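February 2004
Posted by Zihan Ding

Okay so I promised you all a proper post about the Firnville trip and what you're getting is a post about trash. Sorry! I have been home for two days, the laundry is still going, and the thing I keep thinking about is how many bags I went through in one small bedroom.

Quick background. Chenxi Song and I booked the room in Firnville back in November, when it was cheap, and then spent the whole winter telling each other we'd pack light this time. We did not pack light. I bring a bag for everything (shoes, chargers, wet socks, the other bag) and by checkout morning they have multiplied and half of them are torn. So my rule now is that the trash gets done before the suitcase gets closed. It takes me 21 minutes if I don't sit down, and I always sit down.

I start at the nightstand because that's where my junk lands. Receipts, cough drop wrappers, the bus map from Culldale that we never unfolded. I pull the little bin right up in front of it and go from there.
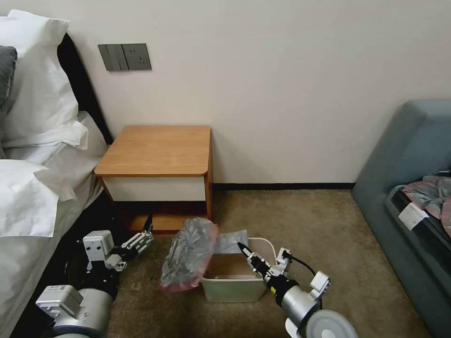 Nightstand corner, green bin, and one of the many plastic bags.

I liked that nightstand a lot, by the way. Light wood top with the corners rounded off, a white drawer front, and an open shelf down below, which I've decided is the perfect bedside shape. My one at home has sharp corners and I have the bruised hip to prove it. I've been looking for something similar ever since and the closest I've found is $129, so the bruise stays for now. Also a socket on the wall right by the bed! After the place in Firneck, where I charged my phone in the bathroom, that felt like luxury.

Anyway, bags. Chenxi's method is to cram everything into the bin and lean on it. Mine is to gather each bag up first, squeeze the air out, twist the top and then put it in. We have argued about this on at least two vacations. Mine is better but I'll admit a big bag doesn't care what method you use, it is going to puff up over the rim and flop to one side no matter how nicely you talk to it.

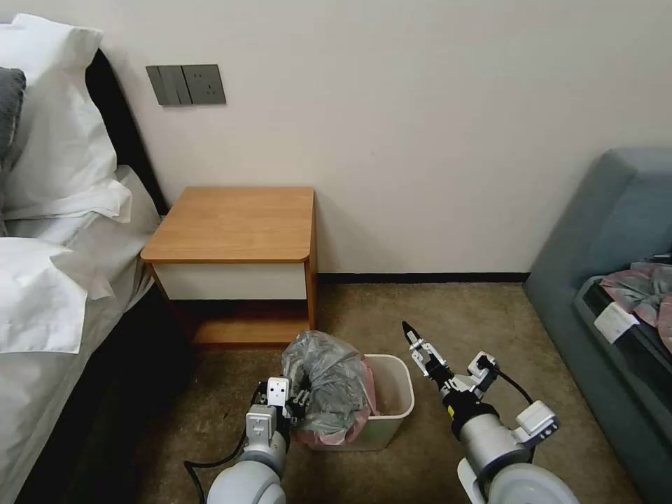 White bin with its pink liner, and full is full.

I do love a colored liner though. The ones I buy at home are plain clear and you can't tell if you've put one in or not, which has led to some bad mornings with coffee grounds. I found a roll of 52 pink ones at the hardware store on Karabulut Street yesterday and bought them right away. Chenxi says this is the saddest souvenir anyone has ever brought back from anywhere. They aren't even from the trip!

Then the suitcase. I never put it on the bed. White sheets, suitcase wheels that have been through a bus station, no thank you. The sofa is a much better height anyway, and you can leave the thing lying open there while you wander around the room finding one more sock.
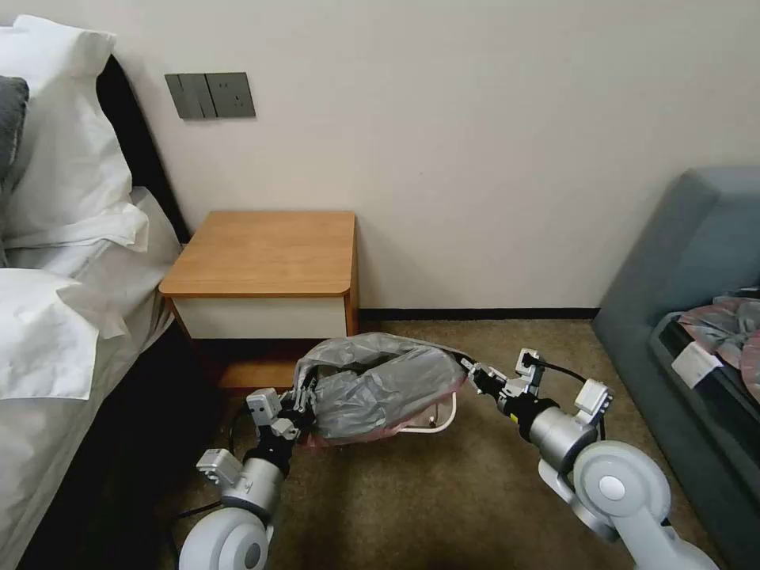 My other suitcase rule is clothes in first and anything in plastic last, so you can give it a good squeeze and see if it's something you're keeping or something that should have gone in the bin an hour ago. I have carried home a bag of trash before. It went all the way through Culldale and up three flights of stairs with me, and I only opened it because I thought it was my sweater.

Final tally, we got out with around 20 minutes to spare and I left behind one hair clip and a perfectly good pen. Real trip post coming soon, with the lake and the dumplings, once I find my notebook. It might be in the suitcase. I haven't looked under the sweaters yet.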